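3. Sorting the packets

I'll admit straight away that this is the part of the study I was least looking forward to writing up, mostly because sorting packets sounds like a thing anyone can do before breakfast. Well, try it with a small rack, a mixed handful of flat packets and a rule that the labels must stay readable! Cadi and I went back and forth over it for most of the spring, and the notes we kept at the Ornham store room ended up longer than the ones for the other two tasks put together.

We worked with two kinds of packet, told apart by the colour of the label. I'll call them the yellow kind and the purple kind from here on, as everybody in Ornham did. The rule we settled on is plain enough: like goes with like, and a packet is only "put away" once it sits with its own colour. Figure 1 has the yellow labels together in the black wire crate and two of the purple ones still out on the white table in front. 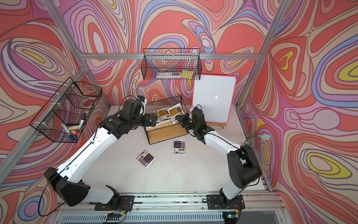

Kalliopi Gavalas
Lead author, Household Order Group, Voyle

What interested me was how differently people go about it when left alone. We asked 21 people to put away the same mixed lot, and 14 of them dealt with one colour first and left the other lying until the end (I do this too, with socks). The rest picked up whatever was nearest and decided where it went with the packet already in hand. Both ways get you there, but the second lot changed their minds far more often, and a packet that has been put down twice tends to get put down badly the third time.

Then there is the leaning problem. A flat packet wants to lie down, and if you stand it up with nothing beside it, it slides. Our early trials used the deep Trisa tray, and I still think it's a lovely tray, but its sides are so high that the labels vanish the moment a packet slumps. The wire pieces we moved on to let you see in from the side, so even a slumped packet gives itself away. Cadi preferred a level board with everything lined up in a row on top, which looks very tidy and takes up more room than you'd think. We tried both and argued about it over a great many cups of tea.

Having two levels changed things again. Once there was an upper and a lower place, people stopped asking which side a colour belonged on and simply gave each colour its own height. In the arrangement with the small black wire shelf, three packets with mustard-yellow and dark brown labels stand in a row on the light wooden board, and a purple-grey one has the lower level to itself, with a matching packet still on the tabletop.

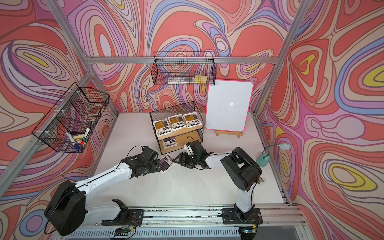 Which colour should go on the top level if you have to choose?
Put the one you reach for most often on top. In our May round 8 people swapped the levels over halfway through, and they all told us afterwards that they wished they had thought about it before starting.

I should add a word on the score sheet. We used the Transka form, which gives a mark out of 50 and takes points away for a hidden label or a packet in with the wrong colour. It is a bit harsh on leaning packets, to my mind, and Cadi thinks it isn't harsh enough. We left the form as it was so that the marks could be set beside those from the cupboard task in section 4.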